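Speaker notes – Ornex hand-held gripper kit, buyer's view
Mereana Henare, Londholm
Feb 1, 2024
20 minutes plus questions

Opening

Say who I am and what Londholm does: we train picking robots for small warehouses. We bought our own Ornex kit at list price. Kan, who make it, have not seen these notes.

The question for the talk is whether the kit is worth the money for a team our size. Give the short answer now so people can relax: yes for recording, with reservations about the service plan.

What's on offer

Go through the package quickly. Two grippers, cameras, cables, charger, a hard case and a license for the Tuvska software. The license runs one year from activation, so don't activate it until you have staff booked. We lost most of a month that way.

Kan also sells a collection service, where they send people to your site and hand over the finished recordings. We got a quote and decided to do the work ourselves. If anyone asks for the figure, tell them to get their own quote, as it depends on the tasks.

How we tested

Target was 1,000 usable recordings across 3 tasks: opening a carton flap, moving a bottle from shelf to tote, and folding a cloth. Usable means the software accepted it and one of us watched it through afterward.

We reached the target, later than planned. The carton flap went fastest. The cloth was slow, and most of our rejected recordings came from it – people pull too hard on the second fold and the cloth slides out.

Pause here. Ask who in the room has tried recording cloth.

Handling

New people pick up the trigger grip in a few minutes. The harder part is speed. Everyone moves too fast at first, and the tracking drops out. We now have each person do a slow practice set before anything counts.

Weight is fine for short sessions. After an hour the wrist gets tired, mostly when reaching above shoulder height. We switch people over at the half hour.

Cables need attention. Leave enough slack for a full reach and check the plug before each set.
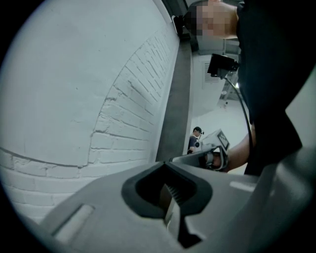 Calibration is the step I would budget more time for. The manual treats it as a one-time job. We do it at the start of every session and again if a gripper gets dropped. Skip it and the finger width readings drift, and you only find out when the training run goes wrong.

Service and support

Email support answered within a day, usually with something useful. Repairs were slower. One trigger spring failed and the replacement came by post with no instructions. The next software release is promised for May and should let you trim recordings without exporting them first. I have not tried it.

Close

Buy the basic kit, order spare finger pads with it, and leave the service plan until you know how many hours you will run. Our calibration checklist is on the handout.

Questions. If we run over, take the rest by the coffee table.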